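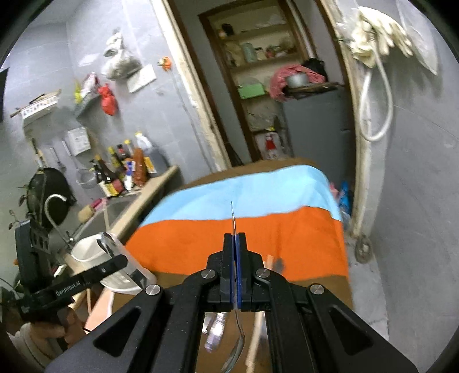 Felicja Sobczak wanted to know why anyone would hold a gripper in their hand when the whole point of a gripper is that it goes on a robot. She put this to the presenter before he had finished his first slide, and the rest of the Promodar open day more or less followed from it.

The answer, as Si-woo Seo gave it, is that the arm is the expensive and slow part of recording manipulation data. If a person carries the same fingers through the same task with a camera fixed above them, you get the motion and the view from the tool together, and you can do it in a kitchen instead of a cell. Whether the motion transfers to an arm with different reach limits is a separate question. He got to that later, with less confidence.

I went on the Friday session, April 11, 2025, at the Eswood site. The group was capped at 16. Parking is behind the loading dock, and the sign still has the old tenant's name on it.

## Thin plastic

Most of my notes are on the spoon. A clear disposable spoon is a mean object for this sort of work. The handle is narrow, so there isn't much contact area between the finger pads. The plastic flexes under load. And it is transparent, which is hard on anything that estimates depth from images, as the camera tends to report whatever is behind it. Held upright in the blue pads with the bowl hanging down, it is easy enough for a person to find. A depth map may disagree.

Seo's view was that you shouldn't try to fix this in the depth map at all. Train on colour images from the tool, keep the fingers in view, and let the policy learn where the object sits relative to the pads. Felicja asked how many demonstrations that took. For the spoon task they had recorded 111, of which 76 were kept. The usual grounds for rejection were tracking dropouts and operators moving faster than any arm they own could follow.

I'd have liked a breakdown of those rejects. There wasn't one on the slide.

## Pads and clutter

Pad material got a decent ten minutes. Softer pads conform to a thin handle and resist twisting, but they also hide small slips from the camera. The Trarkska team, who presented after morning tea, prefer a stiffer pad and accept more drops. They had no force sensing in the fingers either, so both groups are inferring grip from geometry. I think that runs out of road on anything brittle.

On clutter, the argument for working in real kitchens is a fair one. Sauce bottles, a wok leaning on the wall, bags on hooks - a lab bench has none of that, and a policy trained on a bench will latch onto the bench. The cost is that lighting and layout change between sites, and you need enough sites to average it out. Trarkska have 3 so far. Seo wouldn't give a number for his.

## Loose ends

- Calibration between camera and fingers is checked at the start of each session, not between takes. I'd want it more often with a hand-carried tool.
- The Patrício software demo froze on the replay step and was skipped. The February release notes mention the same fault.
- Nobody showed a policy running on an arm with the spoon. I asked. It is planned for the next open day.

Slides are supposed to be emailed to attendees. I'll add the rejection figures if they turn up in the appendix.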